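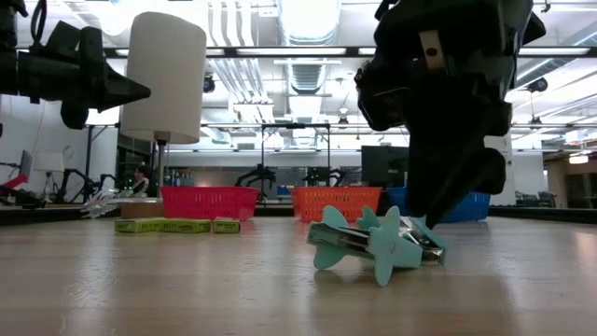
The teal star clips, with the little yellow-green boxes behind them

I have been wanting to write about small things for ages. Small things are my favourite part of tidying! Give me a wardrobe and I'll find something else to do, but give me a muddle of clips and little boxes and I'm happy until supper.

The star clips are the ones I love most. They're that pale minty teal, with rounded points like a fat flower, and the metal on them catches the light so nicely. The trouble is that they hang on to each other. Put a few down together and they end up in a heap, one star leaning on the next, and if you pull at the top one the rest come along for the ride. I used to tug. Now I pinch one by the metal part, lift it straight up and leave the others be, and it works far better (it also saves my thumbnail).

My way of doing it is very simple. Everything comes out on to the table first. I don't sort in the drawer any more, I did that for years and all I ever managed was to move the muddle from the front to the back. Then I put like with like. Little boxes in a row, clips in their heap, anything crinkly and plastic pushed off to one side until I've decided whether it's packaging or something I need. It is nearly always packaging. I keep it until the end all the same, after the time I threw out a perfectly good bag of spare feet for the Cletard shelf and had to prop it up with folded card until October.

Only when the rows are done do the baskets get a look in. I'm a great believer in plastic baskets in loud colours. I did try the tasteful sort, a set of grey ones from Bundberg, and they looked lovely on the shelf, and I could never remember which was which. With bright ones I don't need labels. I just think "orange" and my hand goes there.

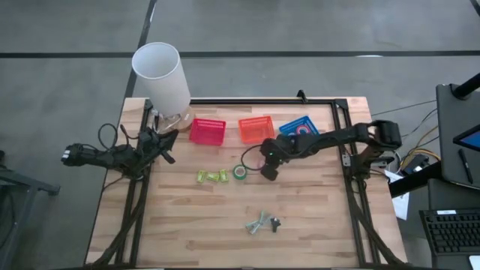
I like them lined up along the far edge of the table, so that the space nearest me stays free for sorting. Pink-red goes on the left, and the orange and the blue are close enough to each other that I can reach either without getting up. I've tried them down the side as well, and I kept catching them with my elbow.

The one rule I stick to is that a basket has to have room left in it when I've finished. If it's crammed, I stop putting things away properly within a week and start balancing them on top, I know myself too well. Holes in the sides are a help too. You get a peep at what's at the bottom, and the dust drops through when you give it a shake.

My friend Revathi Kotian does it all the other way round. She picks the basket first and then goes hunting through the house for things to fill it, and she gets through a whole room in 16 minutes with the radio on. I timed her once. I tried it her way and ended up with a basket of batteries, ribbon and one glove, so I've gone back to my rows.

A good lamp makes a big difference as well, by the way! I do most of this after tea, and pale clips and clear plastic are very hard to tell apart in poor light. A tall white shade gives a lovely soft glow and doesn't glare off a shiny table the way my old Manalo desk light did.

Next on the list is the button tin, which was my gran's and holds 1492 buttons (she wrote the number inside the lid, and I've taken her word for it). I want them by colour. My sister wants them by size. We've got six jam jars washed and waiting on the windowsill, and I've a feeling we'll need more, so if you've any spare with lids that fit, do save them for me.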